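How to Wrap an Awkward Present (and Still Have Paper Left Over)

My mother could wrap a teapot so that you'd never guess it was a teapot, and I'm sorry to say I didn't inherit the gift. For years I was the person who turned up at birthdays with something that looked like a parcel rescued from a canal. Then I spent five winters on the wrapping counter at Flotmont, our old department store, standing next to Lakshmi Achari, and she very patiently taught me everything I'm going to pass on to you now. None of it is difficult, I promise! Most of it is just slowing down a bit and doing things in the right order.

What you'll need

Wrapping paper, of course, and I'd ask you to buy the thickest you can reasonably afford. Thin paper tears on corners and shows every bit of print on the box underneath. You'll also want sharp scissors (keep a pair only for paper and hide them from the rest of the household), clear sticky tape, a tape measure or a bit of string, some tissue paper, and ribbon. Double-sided tape is lovely if you have it, but ordinary tape folded back on itself into a little loop does the same job.

Clear a flat surface before you start, and wrap at a table if you can. I know plenty of people who wrap on the carpet, and I did it myself for a long time, but your back will complain, and paper on carpet gets poked full of holes by the scissors. A desk or the end of the kitchen table is plenty.

Take the price off first. I say this every time and I still forget. A hairdryer on low will loosen a stubborn sticker, and a dab of cooking oil on a cloth gets rid of the gummy patch it leaves behind on glass or plastic. Don't use oil on a book, please.
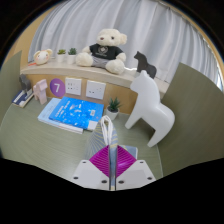 Measuring without a tape measure

Lakshmi never measured anything with numbers. She would lay the box on the paper, roll it over once on to each of its four long sides, and add a couple of fingers' width for the overlap. That gives you the length. For the ends, the paper should come up a little more than halfway on each side when you fold it against the box. If it comes up nearly all the way, trim it, because too much paper at the ends is what gives you those fat lumpy triangles.

Cut in long strokes, with the scissors half open, and let them glide. If you snip-snip-snip you'll have a ragged edge. Should that happen anyway (it will, the first few times), fold the edge under by a finger's width and tape along the fold. It looks smarter than a cut edge and I do it now even when the cutting has gone well.

Put the box upside down on the wrong side of the paper, so the join ends up on the bottom. Bring one long side over and tape it to the box, pull the other side across quite firmly and tape that down too. Run your finger and thumb along each long edge of the box to sharpen it. That one small thing makes more difference than any ribbon.

For the ends, push the two short sides in first, flat against the box, and crease the flaps that form above and below. Fold the top flap down, fold the bottom flap up, tape it, and you're finished. Stand the box on its end while you do the second one – it stops everything inside sliding about.

Books

Books are the kindest thing in the world to wrap, and if you're nervous I'd begin with one. The only trouble is the corners, which go through thin paper as if it weren't there. A sheet of tissue round the book first will cushion them. If you're giving two books together, put the larger one underneath and line them up along the spines, then hold them with a band of scrap paper before you wrap. Otherwise they slither, usually just as you've got the first flap down.

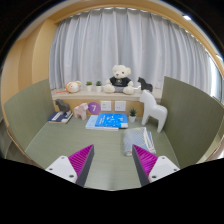
One more thing on books, while I'm here. If you want to write inside the cover, do it before you wrap. I once had to undo a beautifully finished parcel in Rehema Rweyemamu's hallway, crouched behind the coats, with a biro that didn't work. She heard me, naturally, and has never let me forget it.

Soft and squashy things

Jumpers, scarves, cushions and cuddly toys are where people tend to give up. There are two ways to go about it, depending on how patient you feel.

The first is to find a box. Cereal boxes turned inside out are perfectly good for scarves and socks, and a shoebox will take a small cuddly toy if you tuck tissue round it so it doesn't rattle about in there looking lonely. Then you can wrap the box as before.

The second is what we called the cracker. Lay the soft thing in the middle of a sheet of paper, roll it up loosely, tape the join, and then gather each end and tie it with ribbon. Leave a good long frill at both ends. Don't roll too tightly or the paper splits when you gather it. This is also the answer for bottles and candles.

For anything with arms, legs or ears, I would honestly make a bag. Fold a big rectangle of paper round a book the size you want the bag to be, tape the side and close the bottom as you would the end of a box, then slide the book out. Press a crease down both narrow sides so it folds flat. Pop the present in, turn the top over twice, and either peg it or punch two holes and thread your ribbon through. Children love these, as they can be opened in one go.

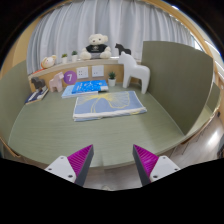

Photo: Pudano

If the present is going to a very small child, leave the tape off altogether and just tie the bag shut with a soft bow. You'll be spared all that picking at the corners, and the paper comes away whole so you can use it again.

Ribbon and finishing

Pass the ribbon under the parcel, bring both ends up to the top, twist them across each other, and take them round the other way before knotting. Tie the bow separately from the knot, and cut the tails on a slant so they don't fray so quickly.

Smooth out your leftovers and roll them inside an old cardboard tube. Narrow strips make nice bands over plain brown paper, and the really tiny bits can be gift tags. I start my own roll in June and by December it's usually fat enough to see me through the whole family.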